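Research articles / Workplace and home studies

3.2 Work surface and lighting

All sessions were held at one table in the Dogar building, in a room with no outside light. We wanted a surface that would look the same on the first day as on the last, so the table was kept white and bare between sessions, and the wall behind it was dark gray. Pillai and Seok had used a patterned cloth in the September trials at Clollham, and the people who later marked the outlines of small objects often lost the edge of a pale item against the print. The cloth was dropped for the present study.

The tabletop is 14 years old and has been refinished once. It was wiped down before each session with a damp cloth and left for 5 minutes. Marks that did not come off were noted on the session sheet with their position, measured from the left front corner. Holst checked the sheets against the surface at the end of each week and found eight marks in all, none of them in the area where objects were placed.

Lighting took longer to settle. With the room lights alone, the far part of the table was dull and the wall and the surface ran together where they met. A stronger lamp from Granmont fixed this, but it also gave hard shadows on the white top — harder than we had seen at Clollham. Figure 3 shows the surface under the lighting used in the main sessions. 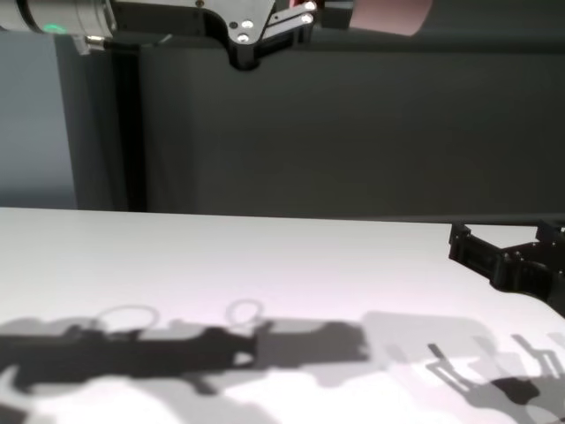

Figure 3. White tabletop against the dark gray backdrop, with sharp shadows across the foreground.

The long shadow in Figure 3 is dark enough to be taken for an object at a quick glance, and its outline is blocky. The oval rings above it are much fainter. We treated the two kinds separately. Dark shadows were marked by hand in every session, while faint ones were marked only where they touched the outline of an object. Bundgaard and Bech did the marking independently and then met to go over the cases on which they differed.

The white surface also picks up a slight tint, between lavender and pink in Figure 3. We did not correct for it. The lamp was set to 3000 K on 06/10/2019 and was not changed after that, and color was not one of the measures in this study. Readers who wish to compare our surface with the Dastska tables should keep the tint in mind — those tables were lit from two sides, and their shadows are softer.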